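Kitchen sink (break room)

A break room sink is the shared basin where people at work rinse cups and dishes, and I've leaned on plenty of them! Most that I know are stainless steel, dropped into a long counter, with a mixer faucet at the back. My old office in Marulanda had one sink for 62 people, so mornings got crowded - mostly coffee cups, plus the odd glass dish with lunch still in it.

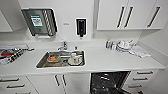
Soap usually goes on the wall, which I like, as it leaves the counter free. In Pilgate they say "the wash" for the sink and everything near it, and I still do too.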